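4.2 Hang-drying and the limits of self-reported laundry savings

12 May 2023
By the Household Energy Working Group, Stindis

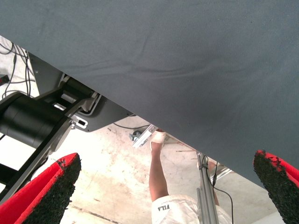

Figure 3. Gray woven fabric with light creasing.

One reviewer of the Ivska survey objected that people who say they line-dry "most of the time" are mostly describing September, and that no winter figure should be built on the answer. We find this hard to dismiss. The survey reached 122 households, asked each of them once, and then treated the replies as if they held for a full year.

The claimed saving of 26 percent in laundry electricity rests on two assumptions. The first is that a load hung up is a load kept out of the dryer. Several respondents wrote in the comment box that they finish sheets and towels with a short dryer cycle to soften them, and the survey form had no place to record this. The second is that large flat items behave like shirts. A sheet folded over a rack dries slowly where the layers touch, and in a small apartment it may still be damp by evening. What happens next is a matter of patience, and the survey did not ask about patience.

The Tokgöz replication is often cited as support. It used more than 700 diary entries, which sounds better until one reads that they came from 50 homes, all of which had signed up for a program on saving energy. Entries from the same home are not independent, and the published error bars treat them as though they were. We could not reproduce the bars from the tables given.

None of this shows that hang-drying saves nothing. It probably saves something in most homes with a working dryer. Our complaint is with the size of the number and the confidence attached to it. A plug meter on the dryer would settle much of the argument, and neither study used one. Until such readings exist, we leave the saving out of the totals in Section 5.

Contact: Stindis editorial office | © 2023 Stindis | Back to top

Related items
Faleo: Plug meters and what tenants do with them
Indoor humidity in small apartments
Why diary studies run high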